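# How we teach a robot to pick stuff up

I'm in the robot club at Karnwood, and people always ask me if we type in every single move. Nope! We'd be typing until August.

Our robot learns by copying. You hold a gripper in each hand (a gripper is a robot's version of fingers) and you do a job yourself, nice and slow. The grippers have black-and-white square patterns stuck on them, a bit like little puzzles. A computer looks for those squares and works out where each gripper is and which way it's tilted. Cool, right?

Then you do the job again. And again! One time isn't enough for a robot, so we try to get roughly 200 goes at each job. I did 13 in one afternoon and my arms felt like noodles.

Some things are easy, like a block. Glasses are really tricky! They're thin, they slide, and if you squeeze too hard you can bend them. You have to come in from both sides and go gently.
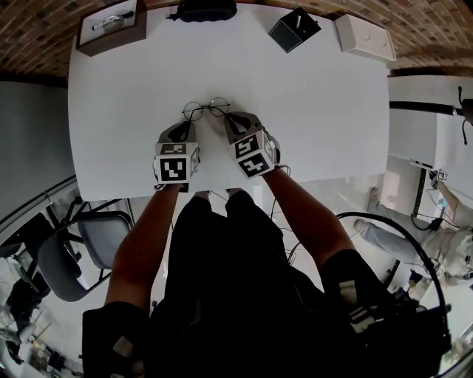
My best tip is to go slower than you think you need to. If you rush, the robot learns to rush too, and then it drops things. We named ours Viron, and Viron has dropped a LOT of things. Next we want to try folding a sock, which I think will be even harder than glasses.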